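Getton Reading Rooms Programme
Progress report to the Tramholm Fund, second period
July 2026

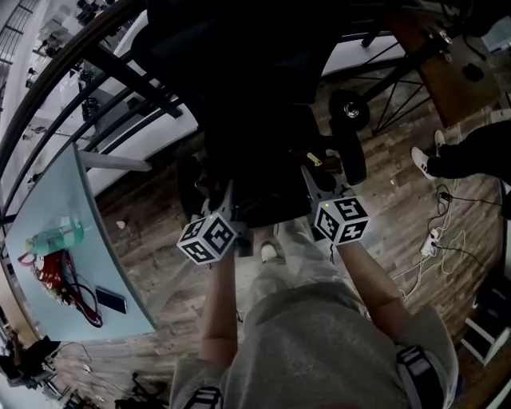 1. Purpose of this report

The report covers the second period of the grant made by the Tramholm Fund towards the reopening of the local history reading rooms at Getton and Geduvent. It sets out what has been done since the first report, how spending compares with the agreed budget, and which matters we would like the Fund to consider before the final payment is released. It has been prepared by Halfdan Bach, programme manager, and checked by Nattawut Luangrath, who is responsible for the catalogue.

2. Summary of progress

The reading room at Getton is open to the public on the hours set out in the grant agreement. The room at Geduvent opened in June, later than planned, and is at present running on shorter hours. Cataloguing is ahead of the target for the period. The talks for schools are behind it, and section 5 explains the position.

3. Catalogue

At the end of the period the shared catalogue held 1712 entries, against a target of 1385. Most of the gain came from the parish and market papers, which were in better order than the survey had led us to expect. Many were already bundled by year with a covering note in the hand of the clerk who had kept them.

The Sangkhawat family papers have been slower. These were deposited under the first phase of the grant and include letters, account books and a number of printed trade lists. Part of the correspondence is in Thai and has to be read by someone with a good knowledge of older commercial terms. Nattawut Luangrath has taken on this work himself, and has agreed with the family that letters concerning living relatives will stay closed to readers for the time being. The catalogue will record that they exist, with a note of the dates they cover.

Spelling of place names has taken up more staff time than we allowed for. Getton alone appears under several forms in the market papers, and readers searching for one form were missing entries filed under another. We have now settled on the modern form as the main heading, with the older forms given as cross-references. Entries made before this decision are being corrected as they are called up, and the remainder will be dealt with in the autumn.

4. Reading rooms

Use of the Getton room has been steady. Family history remains the most common reason for a visit, followed by questions about property boundaries and former shops. Readers have asked for a later closing time on at least one evening. We would like to try this from the start of the next period, within the existing staffing budget.

The delay at Geduvent arose from the lease. The draft made the programme responsible for repairs to the whole of the shared entrance, which we did not feel able to accept on behalf of the Fund. The revised lease limits our share to the inner door and lobby, and was signed by both sides without further change. The rent is as stated in our original application.

5. Work with schools

The agreement provides for 26 school talks over the life of the grant. Only 2 were given in this period. Both were well received, and one of the schools has asked for a follow-up session on old maps. The shortfall reflects the late opening at Geduvent, where most of the bookings were to have been held. Dates for the coming school year are now being offered to head teachers, and a talk that can be given in the classroom has been prepared for schools which cannot meet the cost of transport.

6. Spending

Spending in the period was within the total agreed. There was an underspend on rent and on the schools budget, for the reasons given above, and a small overspend on archive boxes and folders following a rise in the supplier's prices. No money has been moved between budget headings without the Fund's consent.

7. Matters for decision

The Fund is asked to agree that the unspent rent for Geduvent be carried forward and used to lengthen opening hours there. It is also asked to allow the remaining school talks to be completed by the end of the summer term following the close of the grant.

A full statement of accounts is attached as Annex A and the revised lease as Annex B. Questions on either should be sent to Halfdan Bach at the programme office in Getton.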